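Teleoperated fork pick: the arm hesitates above the table after training

Posted by Mizanur Weerasinghe in Teaching by Demonstration

Hello all. I am writing from a small workshop where we teach an arm to sort cutlery and put it into a clear plastic container. I drive the arm with a leader arm (remote control, my hand holds the small copy and the big one follows). I have recorded 134 demonstrations until now, all with a plastic fork on a white table. The policy was trained with the standard settings of Brodarico, I changed nothing.

My problem is this. When I drive it myself, I can pick the fork nearly every time. When the policy drives, it goes down nicely, then it stops some 2 cm above the fork and makes small movements left and right, as if it cannot decide. Sometimes it closes on air and then carries this air to the container very politely.
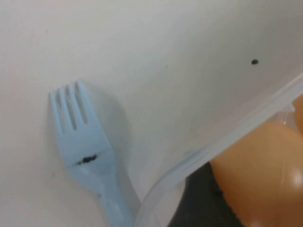
The recording is at 30 frames per second and I use only the wrist view, no camera from the side. The light comes from a window and one ceiling lamp, so it changes a little from morning to evening. The fork is pale blue and it has a black patch at the neck, just below the tines. I did not think this could matter, but now I am not sure any more.

What I tried already:
longer training, no difference
slower driving by me, slightly worse
a fresh calibration of the leader arm, no difference

Must I record more, or do I record in a wrong way? My colleague thinks I should buy a second camera, but I would like to understand the fault before I spend money.

Danica Leka

More data. 134 is nothing. Come back when you have a thousand.

Vlasta Hoxha

I do not fully agree with the reply before me. I had the same hovering last November with spoons, and I had many more recordings than you. More of the same recordings gave me more of the same hovering.

Please look at your own recordings from the last part before the grasp. When I drive by hand, I come down, I wait, I look if the fingers are in the right place, I correct a little, and only then I close. For me this waiting is thinking. For the policy it is a lesson: at this height, do nothing, or move a little left and right. It has learned from you very exactly. Your test with slower driving fits to this, as there you probably waited even more.

What helped me:

Plan the grasp before you press record. Decide where on the handle you will take it, and go there in one movement. If you must stop and think, throw this recording away. I threw away nearly a third of mine and it hurt, but the result was better the same evening.

Check where your eyes are. If you look at the table directly while you drive, you use information which the policy does not have. Sit with your back to the table and drive only from the wrist picture. If you cannot do the task like this, the policy can also not do it, and then your colleague is right about the second camera. I could not judge the height with pale cutlery on a white table. The shadow beside the fork was my only help, and it moves with your window light. Close the blind and use a lamp that stays in one place, or put a darker mat under the work.

About the black patch: in your picture it is the strongest thing on the fork, so it is possible that the policy uses it to find the neck. There is a black dot on the table too, further up. I cannot say if this disturbs anything, but wipe it away if it can be wiped, and record part of the set with other forks which are clean. Otherwise you may get an arm that only knows this one fork.

Also record some corrections. Start with the fingers a bit wrong, too far to the left or too high, and move from there directly to a good grasp. Do not record how you went wrong, only how you come back.

Ankica Đorđević

Vlasta's reply is good, I add only one small thing. Check the delay between your leader arm and the picture. On our Nindetex setup the picture was saved later than the joint positions, and the gripper learned to close too early. It looked the same as your "carrying air". Knock the gripper softly on the table, then see in the recording if the shake in the picture and the jump in the joint values come together. Ours did not, and after we moved the time stamps we did not need to record anything again.

Mizanur Weerasinghe

Thank you to all. I looked through my recordings and I am a little ashamed, in many of them I wait almost two seconds above the fork. I tried also with my back to the table and I missed it four times from five. I will record again with a grey mat and the blind closed, and do the knock test before. The side camera I will ask for as well.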